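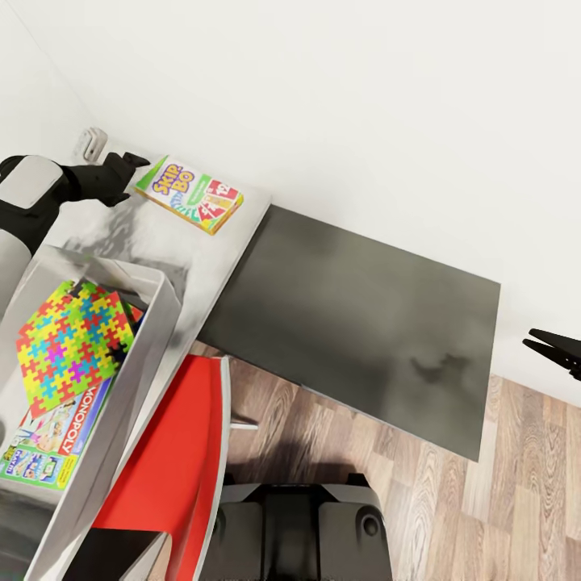 图 2 Koltby 场景中的收盒任务:Skip-Bo 牌盒平放在浅灰色桌面上,左下方的白色收纳箱里有拼图垫和 Monopoly 盒。

4.2 任务设置

先交代一下,Koltby 是我们课程项目里搭的一间仿真屋子,名字是组里投票投出来的,没什么深意。整门课 16 周……其实真正能动手的时间比课表上写的短得多,所以一开始我就劝大家别贪多,挑两个任务,做透。最后留下来的就是收盒和触墙。

收盒任务听起来特别简单:桌上放一个纸牌盒,机器人用夹爪把它拿起来,放进旁边的收纳箱。我第一次写任务说明的时候只写了一行字,结果自己遥操作试了一遍就老实了。图 2 里那个牌盒是平躺着的,盒子薄,夹爪从上面往下够,指尖很容易先碰到桌面,仿真器一算接触力,整条手臂就开始抖。后来我们允许操作者先把盒子往桌边推一点,让它探出去一截再夹侧面。这个小动作没有写进奖励函数,纯粹是示教时候的习惯,但策略学得挺像样(我看到回放的时候真的喊出来了!)。

收纳箱也给我们添了不少麻烦。箱子里本来就有东西,拼图垫斜靠着内壁,下面还压着别的游戏盒,所以能放牌盒的空位每次都不太一样。刚开始我把"成功"定义成牌盒中心落在箱口范围之内,隔壁组的同学来看我们演示,一句话就问住了我:那盒子架在箱沿上算不算?按当时的定义,算。于是判定条件改成两条:牌盒不再与夹爪接触,并且它的最低点低于箱沿。改完之后成功率往下掉了一截,心疼归心疼,数字总算说得过去了。旁边那把红椅子我们一直留着,它离箱子很近,手臂从右边绕过来时规划器得躲着它走,有了它,轨迹的差别才看得出来。

触墙任务是后加的。收盒主要考抓取和放置,我想要一个末端一直受力的任务,就让机器人夹着一个黄绿色的小球,把球按到白墙的灰色斑块上,保持接触,再退回来。斑块的边界一边清楚一边模糊:左边跟墙面分得很开,右边和下边慢慢就化进白墙里去了。视觉模块对左边缘的定位一直很稳,对另外两边就有点靠猜,所以目标点我们统一取在斑块的上半部分。另一只手臂在这个任务里不用干活,夹爪张开、朝着地面就行。我原来觉得干脆把它锁死算了,可是锁死以后策略输出的维度跟收盒任务对不上,两边没法共用一个网络,只好让它也跟着动。

两个任务都在 Rotinix 里采集示教。Rotinix 是社团上一届留下来的遥操作接口,文档只有半页,好在代码写得清楚。我们一共录了 506 条轨迹,通过检查的留下来训练,其中收盒 300 条,触墙 115 条,剩下的都丢掉了。丢掉的原因五花八门,有中途穿模的,有夹爪还没松开录制就停了的,还有一批是我自己忘了重置牌盒的位置,等于从半路开始录(对不起组员们)。每条轨迹保存双臂关节角、夹爪开合量、底盘位姿和机载相机画面,控制频率在录制和回放时保持一致。

底盘的事也得提一句。按理说两个任务都可以让底盘固定不动,我们也确实先这么做过一版。问题出在触墙上:手臂快伸直的时候可调的余量很小,球一碰到墙,腕部稍微一偏就滑走了。后来我们给底盘开放了很小范围的平移,让它自己找一个舒服的距离,触墙的动作顺了很多。代价是收盒任务里底盘偶尔会莫名其妙地往后挪一下,不影响结果,看着有点好笑,我们暂时没去管它。

接触的判定用的是仿真器给出的碰撞信息,球面与墙面有接触、同时接触点落在斑块范围内才记作有效。球在夹爪里打滑但没有掉下来,也照样计入。下面是右侧夹爪持球接触斑块上部时的机载视角,左侧夹爪张开,悬在靠近墙角的地板上方。

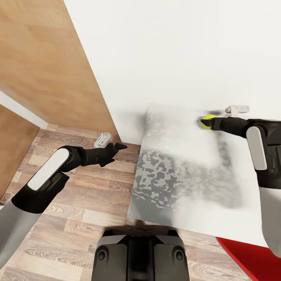
4.3 评测方式

评测的时候我们把每个任务的初始状态重新随机一遍,牌盒在桌面上的朝向和底盘的起始位姿都会变,墙上的斑块不动。每个策略用 2 组随机种子分别跑,结果分开列出,不做合并。我本来想多跑几组,可是实验室的机器要跟 Skaltinico 社团轮流用,他们三月要备赛,晚上基本排不上队。超时、牌盒掉到地上、球脱手,统一算失败,不给中途补救的机会。人工只看失败的录像,由两名组员各自标注原因,标得不一样的再坐到一起重看一遍。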